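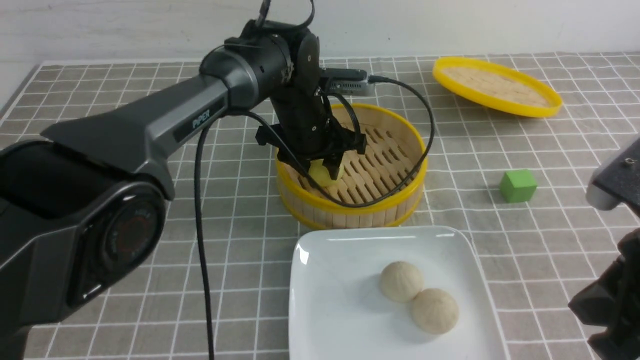 Ticket 1039: Tastix loses progress after co-op match

Status: Resolved
Product: Tastix (PC and console)
Opened: 12 September 2019
Area: Saved games, online play
Priority: Medium

Original report

I play Tastix on PC and my brother plays on console. We link up through crossplay and do the kitchen rush mode together. After the last update my progress goes back to where it was before the match. The coins show on the results screen, then I go back to the main menu and they have gone. Level goes back as well. Solo matches save fine.

I was on level 784 in the endless ladder before this started and I have been on level 784 ever since. I've played it loads of times now.

Already tried:
Restarting the game
Restarting the PC
Turning crossplay off and on again
Logging out of my Prerisa account and back in

No error message comes up at any point. The little saving icon appears in the corner as normal.

Reply from support

Thank you for the report. Please send us the following so that we can look at the account side:

Your Prerisa account name (not your password)
The game version shown at the bottom of the title screen
Which server region you are set to
Whether cloud saves are switched on
Who hosts the match, you or your brother

Please also avoid reinstalling for now. Removing the game deletes the local save folder, and we may want to compare it with the cloud copy.

Reply from player

Account name sent in the private box. Version is the newest one, the launcher says there is nothing to download. Region is Europe. Cloud saves are on. My brother nearly always hosts because he gets in first.

I tried hosting one myself after reading your message and that one did save. Coins stayed and I got to 785. Then he hosted again and it put me back to 784.

Reply from support

That is useful. When you host, your own machine writes the save and sends it up. When somebody else hosts, the match server sends the result to your account and your machine should then fetch it. It looks as though the second part is not taking place, and your game is loading an older local file over the top of the newer one.

Please try these steps in order and tell us which one, if any, makes a difference.

Step 1. Check the clock

Open the date and time settings on the PC and set them to update automatically. Restart the game afterwards. Tastix decides which save is newer by its time stamp, so a clock that is running ahead will make an old local save look like the latest one.

Step 2. Check for a second save folder

Close the game and the launcher. Go to Documents, then Prerisa, then Tastix. There should be one folder in there named after your account. If there are 2 or more, make a note of the names and the last modified dates. Don't delete anything yet.

Step 3. Clear the match cache

In the same place there is a folder called match_cache. This one is safe to delete. The game makes a new one on the next launch, and the first match may take longer to load.

Step 4. Play one short match with your brother hosting

Stay on the results screen until the saving icon has gone, then return to the main menu. Write down the coin total on both screens.

Reply from player

Step 1: the clock was set by hand and it was 3 minutes fast. Set it to automatic. Played a match, same problem.

Step 2: there are two folders. One has my account name. The other has my account name with _old on the end. The _old one has the more recent date, which seems the wrong way round.

Step 3: deleted match_cache. The game started normally.

Step 4: results screen showed the coins going up, main menu showed the old total again. I waited until the icon went off before leaving.

Not sure if it matters, but I moved from the Pleltex launcher to the Prerisa one in January. I had to link the accounts at the time and it asked me which save to keep. I picked the one with the higher level.

Reply from support

The launcher move does matter. When a Pleltex account is linked, the game should rename the unused save folder to _old and stop reading it. On your PC the game still appears to be writing to the _old folder after some matches. It then reads from the main one at the menu, so you never see the new progress.

Please try the following:

1. Close Tastix and both launchers. Check the system tray as well, as Pleltex can carry on running there.
2. Copy the whole Tastix folder from Documents to somewhere else, such as the desktop. This is your backup.
3. In the Prerisa launcher settings, turn cloud saves off.
4. Move the _old folder out of Documents completely.
5. Open the file profile.cfg in Notepad and find the line that starts with save_source. If it says pleltex, change it to prerisa. Save the file and close it.
6. Start the game from the Prerisa launcher. Don't use an old desktop shortcut.
7. Once you reach the main menu, quit, turn cloud saves back on and start the game again.

If you are asked to choose between a local and a cloud save in the last step, look at both levels before you choose. The one you don't pick can't be brought back from inside the game.

Reply from player

save_source did say pleltex. Changed it.

I was also starting the game from an old desktop shortcut the whole time. It had the Pleltex path in it when I looked at the properties. I've deleted it and made a new one.

It did ask me to choose. Local said 784, cloud said 791. I picked cloud. I'm now on 791 with a lot more coins than before, so the matches must have been counted somewhere.

Played three matches with my brother hosting and all of them saved. I'll leave it overnight and check again before you close this.

Reply from player

Still fine this morning. Coins and level both the same as last night.

One other thing, the Escobar apron I had from the spring event isn't in my wardrobe any more. It was there before. Can that be put back?

Reply from support

Good to hear the saves are holding. Event items are stored against the account and not in the save file, so the apron should not have been lost. Items from a linked Pleltex account need to be claimed once on the new account. Go to Wardrobe, then Inbox, then Claim all. If it doesn't show up there, please open a separate ticket under Items and quote this ticket number.

Reply from player

It was in the inbox. Got it back. Happy for this to be closed.

Resolution notes

Cause: save_source was still set to pleltex after the account was linked, and the game was being started through an old shortcut. Results from matches hosted by another player were written to the unused save folder.

Fix: old save folder moved, save_source corrected, old shortcut removed, cloud save chosen at the prompt.

Affects: PC players who linked a Pleltex account and still use their earlier shortcut. Console players are not affected.

Follow-up: passed to the launcher team with a request to reset save_source during linking. Players with the same fault can use the seven numbered steps above and should make the backup in item 2 before changing anything else.

Related topics

Tastix: crossplay invite does not arrive
Tastix: stuck on "Joining kitchen"
Prerisa launcher: turning cloud saves on and off
Linking a Pleltex account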